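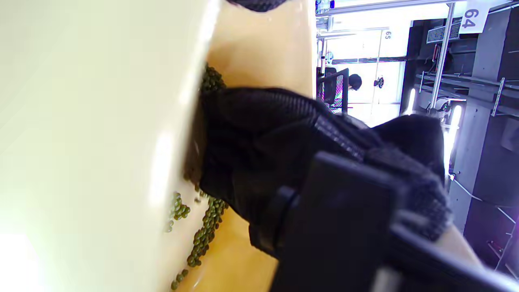
Forums > Hardware > Grippers > Tronimar vs Jumon

Home Search Members Log in

ekow_abugri
Ran both hand-held grippers on small loose stuff this week. Tronimar drops fewer beans per scoop. The Jumon tracks better near walls.

su-chen
How is blur on the Jumon wrist camera?

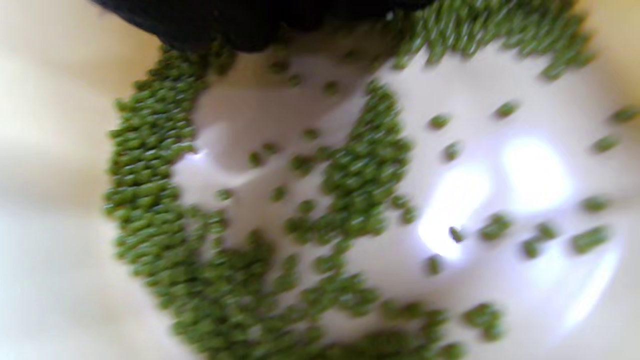 ekow_abugri
Exposure is my main complaint. Auto stays too slow under our lights -- mung beans on a white dish smear into short dashes, and the glare eats the right side. Fixed at 1/1000 it is fine.

fgiraldo
I'd skip grippers for this. Gloves, a wrist tracker and a VR controller on each hand get you finger contact.
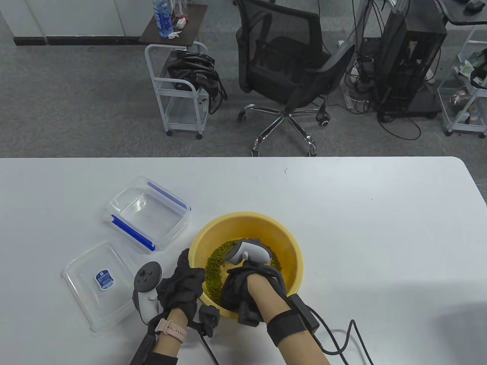
Yao-tsung Kan disagrees. Tracker drift cost him 21 of 122 takes in April, and he went back to the Tronimar.

fgiraldo
Mine drifts about 2 mm. Check your mounts.
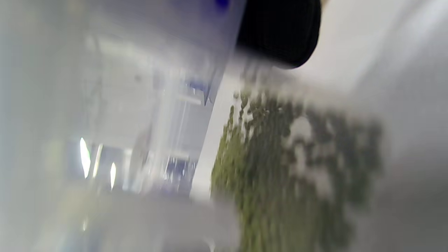 Re: Clear containers and depth

su-chen
Depth on clear plastic is bad with either one. Try the Xia controller's filter.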